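Gumach Adopts Written Rules for Hand-Held Gripper Work

Sun 12 January

Gumach, which records everyday tasks for companies that train robot arms, has put its working rules for hand-held grippers into a single document and will hold all of its sites to it. The rules cover how operators prepare a room, how they hold and check the tool, what happens to footage that shows people's faces, and when a recording has to be thrown out.

Until now each site kept its own notes. The Mastosside site had a laminated sheet taped inside a cupboard door. Fenden had a longer set of instructions that had grown by email and in places contradicted itself. The new document replaces both.

"We had two sites doing the same task two different ways and both of them thought they were following the rules," said Nikola Atanasov, who manages operations at Gumach. "A customer noticed before we did."

The customer's complaint concerned a batch of 334 recordings of table clearing, delivered last July. Operators at one site began each recording with the gripper fully closed. Operators at the other began with it wherever it happened to be. The files could be used, but the customer had to sort them by hand and asked for part of the fee back. Gumach agreed.

Under the new rules, a recording begins with the finger pads brought together and then opened once to their full width. The same movement is made at the end. Operators must look over the pads before each session and wipe them with a dry cloth. Pads with a torn or shiny gripping surface are to be changed that day, and the change written in the tool's log with the date and the operator's initials. Each tool also gets a full check after every 1,000 recordings, when the joint and the camera mount are tested for play.

Rok Ivanov, who looks after the equipment at Fenden, said the log was the part he had pushed for. "If a pad slips on a glass, I want to know how old the pad is. At the moment I'm guessing from the color of the rubber."

The section on people is the longest. Anyone who may pass through the camera's view has to be told before the session starts, and that includes people working at the far end of a shared room. A sign goes on the door. Faces are obscured before any file leaves the site, whether the person is an operator or somebody walking by. Staff who handle the unprocessed files must be named on a list kept by the site lead, and the list is reviewed every three months.

Dede Ofori, who drafted that section, said the wide lenses used on the tools had caught people out. An operator looks at the table, she said, and forgets that the camera also takes in the ceiling, the doorway and often the operator's own head. She wrote the rule so that a file is assumed to contain a face until a reviewer has marked it clear.

A review of past material carried out over the fall looked at 3,061 files from both sites. Ofori said the ones that needed further work were mostly early recordings, made before the present software was in use. They have been withdrawn and will be processed again. Customers who had received copies were told in writing and asked to delete them.

Not everyone at the company wanted the rules in this form. Rok Nedeljković, a senior operator at Mastosside, said he supported the face checks and the equipment log but objected to an early draft that told operators to strip a room down before recording. That draft would have required bare tables and nothing on the counters unless it was part of the task.

"People's rooms have stuff in them," Nedeljković said. "Chairs, sacks, a vase of flowers. If we take it all away the robot learns a room that doesn't exist."

The final text sides with him on most of it. Ordinary objects can stay where they are, provided they are not in the operator's path and nothing on them gives away a private address, an account number or a medical detail. Cables across the floor must be moved or taped down. Hot appliances within reach of the operator must be switched off at the wall. 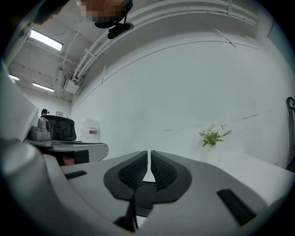

Breaks are covered too. An operator may not record for more than an hour without putting the tool down, and sessions with a head-mounted device are limited to 40 minutes. Njoroge Mbwambo, who speaks for the operators in talks with management, had asked for 30. He said the longer limit was acceptable as a start but that sore necks and wrists should be reported and counted, and the document now includes a form for doing so. The form goes to Mbwambo as well as to the site lead.

A recording must be discarded if the tool is dropped, if a person who has not been told about the session enters the work area, or if the operator feels unsafe for any reason. Operators are paid for discarded recordings at the normal rate. Atanasov said this had been the practice at Fenden all along but had never been written down, and that some newer staff at Mastosside had believed otherwise.

The company asked Tzanetos, a consulting firm that advises on workplace safety, to read the document before it was approved. Tzanetos recommended two changes, both accepted. One requires the lighting to stay the same through a session, with no lamp turned on or off partway. The other moves the emergency contact numbers from the last page to the first.

Training starts at Mastosside this week and at Fenden the week after. Every operator will attend a half-day session and record a short test task, which a reviewer from the other site will check against the rules. Those who do not pass can repeat the task the same day.

The document will be reviewed in July. Comments from staff can be sent to Ofori or left in the box by the equipment room at either site.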